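4. The minutes as a tool of negotiation

4.1 Who wrote, and in which order

In the former section we described how the river talks between Nurketti and Paredes were set up, and why the town of Vadcombe was chosen as the meeting place. We now turn to the papers which were produced there. The talks had 16 rounds, and from these rounds the archive at Stemthorpe keeps 109 documents. They include agendas, drafts of minutes, agreed minutes, and letters in which one delegation asks for a change of wording. We have read all of them in the original, except a few letters where the paper is damaged and we had to use the office copy.

The rule for writing the minutes was simple. The delegation which had the chair in the morning wrote the first draft, and the other delegation received it before the evening meal. It could mark its changes in the margin. On the next morning both texts were put side by side, and the chair was passed over. In the early rounds this rule was followed with much care, also when the delegations could agree on nothing else. We think it had an effect on the talks which the literature on small states has not noticed enough. A delegation that knows it will be corrected in the evening writes more carefully in the afternoon.
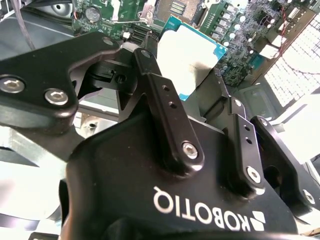 From the fourth round the margins become fuller. The side of Nurketti preferred short minutes which record only decisions. The side of Paredes wished that the reasons were recorded also, and it often added one or two sentences beginning with "The delegation explained that". These additions were mostly accepted, but with the condition that Nurketti could add a sentence of the same length. In the drafts one can see that somebody had measured this with a ruler, for there are pencil lines beside the paragraphs. It looks like a small matter. However, two full mornings in the fifth round were used on it, and the question of the water level in summer, for which the experts had travelled, was moved to the following round.

4.2 The word "usual"

The most debated word in the whole collection is "usual". In the first agreed minutes the parties promised to keep "the usual flow" at the lower weir. For Paredes, which lies upstream, the usual flow was what the river carried in the years before the talks. For Nurketti it was what the river carried before the upper canal was widened. Both readings are possible in English, and English was the mother tongue of neither delegation. We found no letter from the first two rounds in which one side asks the other what it means by this word. The question is raised for the first time in December, in the third round, by the hydrologist of Nurketti, and then only in connection with a table where the column had no heading.

After this the word was never removed, although both delegations proposed to remove it. They could not agree on which word should stand in its place. "Average" was refused by Nurketti, "natural" was refused by Paredes, and "former" was refused by both. In the end a footnote was written, which says that the parties have different understandings of the word and that these understandings are not affected by its use. Such footnotes are well known from larger treaties. It is less common to find one in the minutes of a meeting, and we have not seen it earlier at the level of towns.

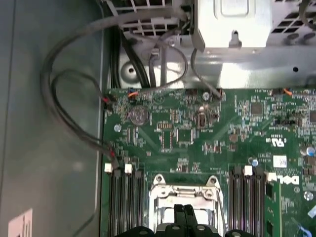 Maret Oolup

4.3 The period of objection

According to the rules of procedure, agreed minutes became binding when 90 days had passed without a written objection. The long period was a wish of Paredes, where the town council did not meet in summer and needed time to read. Nurketti accepted it without much discussion. The consequence was that a new round could begin while the minutes of the last round were still open, and in this situation the delegates had to build on a text which could be taken back.

In practice an objection was made three times only. In the first case it concerned the title of an office. In the second case it concerned the footnote treated in 4.2, and it was withdrawn after an exchange of letters. The third objection was more serious. Paredes declared that the paragraph on the cost of repairs had been translated for its council in a wrong way, so that "share" was understood as "equal share". The council had approved something which its own delegation had not negotiated. Nurketti could have insisted on the approved text, and inside its delegation there were voices for this. It chose to open the paragraph again and received in return an earlier date for the cleaning of the canal.

We read this episode differently from the short report that the Vadcombe host office published on Apr 9, 2021. The report presents it as a sign of good will. We do not deny the good will, but the letters show that the exchange of the paragraph against the cleaning date was discussed openly and in detail. It was a trade, and both delegations used this word.

4.4 Limits of the material

Some caution is needed. The minutes were written by people who wanted them to be accepted, and they are silent about the conversations in the breaks. The letters are more direct, but in the later rounds the letters from Nurketti become few, probably for the reason that the telephone was used more. We have therefore less knowledge of how the last wording was reached on the side of Nurketti. The margins help us only partly. The handwriting can be connected with a delegation by the colour of the ink, but not with a single person, and in two drafts both delegations wrote in pencil.

It should also be said that the Stemthorpe archive has ordered the papers by the date of arrival. A draft and its corrections can lie far from each other. Our order of reading is given in the appendix, and other readers may wish to put some drafts differently.

Figure 3. Gripper housing and finger linkages.

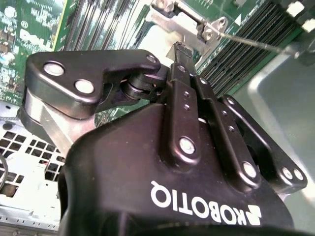 5. Comparison with talks held without a shared draft

The method of the shared draft was not used when the same two towns negotiated on the bridge toll. There each delegation kept its own minutes and sent them home, and the two series were compared only after the signing. In this section we examine the differences between them, beginning with the opening statements.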